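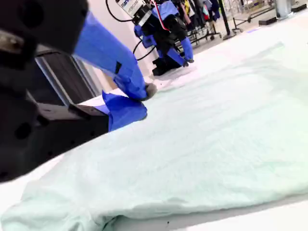 4. Smoothing and folding the cover cloth

4.1 Before you begin

This section is for the plain cotton cover cloths of the Kidden set. The fitted covers with elastic are treated in section 5. Please read all the steps once before you take the cloth out of the basket.

You need:
- a table with a smooth top, larger than the cloth when it is folded one time
- the cover cloth, washed and completely dry
- a soft clothes brush
- the storage bag with the Porkden label

Wipe the table and let it dry. A white or other light table top is good for this work, but remember that a pale cloth is not easy to see on it. If you have difficulty to find the edges, turn on a lamp at the side. The light from the side makes the creases more visible.

CAUTION: Do not put the cloth on a table which was polished on the same day. The polish goes into the cotton and the mark stays also after washing.

4.2 Laying out the cloth

1. Put the cloth in the middle of the table and open it loosely with both hands. It does not need to be straight yet.

2. Find the side with the care label. This side must look down to the table.

3. Take the two far corners and pull them slowly to the far end of the table. Let the near side stay bunched for the moment. The far part will become flat first.

4. Press one hand lightly on the middle of the cloth. With the other hand, stroke from the middle to the outside. Repeat in each direction. Do not stroke from the edge to the middle, this only moves the folds to another place.

5. Now open the bunched near edge. Roll it out with the fingers, a small piece at a time, until the hem lies free on the table.

6. Look over the cloth for specks and threads. Lift them with the brush. If a speck does not come away, do not rub it. Put the cloth aside and go to section 7, Stains.

NOTE: Small creases may stay after step 5. This is normal for cotton that was dried in a machine. If they disturb you, leave the cloth flat for 20 minutes and stroke it one more time.

4.3 Folding

7. Bring the near edge to the far edge. Leave the far edge 10 mm longer, so that you can catch it easily in the next step.

8. Stroke the fold with the flat hand. Do not press it with a ruler or with the nails.

9. Fold from left to right, then one more time from left to right.

10. Fold the near side up. The parcel must now fit in the storage bag without force. If it is too thick, open it again to step 7. Usually there is a hidden fold in the middle layer.

CAUTION: Never close the bag over a cloth which feels cool or damp. Hang the cloth again and wait.

4.4 Storing

Keep not more than 16 cloths in one pile. The lowest ones get hard creases if the pile is higher. For the Rokton shelf, put the folded side to the front, and take always from the top.

Cloths which are stored for a long time should be opened and folded again in October, with the folds in other places. The Oyelaran bags with a zip can also be used, but leave the zip a little open.

Changes in this section: step 7 corrected, note on small creases added. K. Schumacher, June 27, 2011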